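Fitted table covers for meeting rooms: washing, storage and replacement

Posted in: Community Halls and Shared Spaces
Status: Open to further replies

Eetu Kauppinen wrote:

Our association manages a small public meeting building with 12 rectangular tables in regular use. The tables are covered for lectures, receptions and the monthly craft market, and left bare for everything else. The present covers were purchased from Honkanen in two separate orders. Those in the first order are a cotton and polyester blend. Those in the second are entirely polyester and were described in the catalog as the same shade.

The board has asked me to prepare a short written procedure for the care of these covers, to be adopted before the March booking period. I would be grateful for guidance on the following matters.

First, the washing temperature. The sewn label on the blended covers has faded and can no longer be read. Second, whether covers should be folded or rolled between events. Folded covers come out of the cabinet with hard creases, and our hirers have complained. Third, whether it is acceptable to use blended and polyester covers side by side, given that the two have begun to differ in color after repeated washing.

We do not own a commercial press. We have one household iron, one handheld steamer and access to a domestic washing machine with a capacity of 8 kilograms. Sending the covers out to a laundry is possible but would have to be approved as a separate expense.

3 replies

Kirgate Hall Office wrote:

The following is drawn from the procedure in force at our own building, where table covers are issued to hirers under a signed equipment form.

Washing. Where a label is missing or cannot be read, treat the item according to its most delicate likely fiber. For a cotton and polyester blend, we wash in warm water on a gentle cycle, with a liquid detergent that contains no bleach or optical brightener. Powder detergent may leave pale marks on dark cloth if it does not fully dissolve. Do not fill the drum beyond two-thirds. A crowded drum sets creases that are very difficult to remove later, and your machine should not be expected to take more than three full-size covers at a time.

Stains should be treated before washing and never after drying. Candle wax is to be hardened with ice, lifted with a blunt edge and then drawn out between sheets of plain paper under a cool iron. Red wine and coffee should be blotted and rinsed from the reverse side. Covers with grease marks are set aside and washed separately with a small quantity of dish soap worked into the spot.

Drying. Remove the covers as soon as the cycle ends. We hang ours over two parallel lines so that the weight is shared, and take them down while they are still slightly damp. If a dryer must be used, select the lowest heat and stop the machine early.
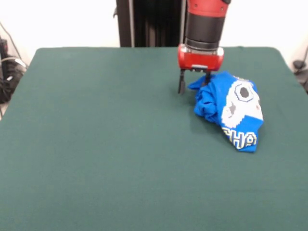

Pressing. Blended cloth may be pressed on the reverse side at a medium setting. Polyester should be pressed at a low setting with a clean cotton cloth between the iron and the fabric, as direct heat produces a shine that cannot be reversed. A steamer is suitable for either type once the cover is in place on the table. Begin at the center and work outward, and allow the cloth to cool before anything is set down on it.

Storage. We recommend rolling. Cardboard tubes from a carpet or fabric shop are generally free of charge and can be cut to length. Wrap each tube in acid-free tissue or a clean sheet, roll the cover with the right side facing outward, and tie it loosely with cotton tape. If the cabinet is too shallow for tubes, fold the cover in thirds instead of in half, and change the position of the folds each time it is put away.

Mixed covers. There is no technical objection to using both types on the same day. The difference in shade is far less apparent when the two are kept in separate groups, for example with one type along the wall and the other in the center of the room. We would advise against alternating them in a single row. Any two covers that meet edge to edge should come from the same order and, where possible, should have been washed the same number of times. To make this practical, our office marks each hem on the inside with a laundry pen, giving the order and a running number.

Replacement. A cover is withdrawn when the hem has failed in more than one place, when the cloth has thinned at the corners, or when a stain remains visible from a standing position. Withdrawn covers are kept for painting classes and for protecting the floor.

prudimov_rentals wrote:

Just buy all polyester next time. We do weddings and never iron anything, 70 covers go in the van straight from the dryer and we steam them on site. Blend looks nicer up close but it is not worth the work.

Also check your hems before you wash, not after - a loose thread in the machine will take the whole edge with it.

Pustico Linen Services wrote:

We agree with most of the reply from the Kirgate office and would add two points.

A new dark cover should be washed by itself the first time, whatever the fiber. Some dye is often released in the first wash, and a pale napkin left in the same load will show it.

In regard to the faded label, it is worth writing to the supplier with the order number before the procedure is adopted. Most suppliers keep care sheets for discontinued lines and will send a copy on request. The sheet should then be kept with the procedure - preferably inside the cabinet door, in a plastic sleeve - so that whoever is doing the washing can consult it.

Eetu Kauppinen wrote:

I thank all three contributors. Honkanen has been contacted with both order numbers. The draft procedure will specify rolling for the blended covers and folding in thirds for the polyester ones, as the cabinet will not hold tubes for the full set. The hem marking will be introduced at the next wash.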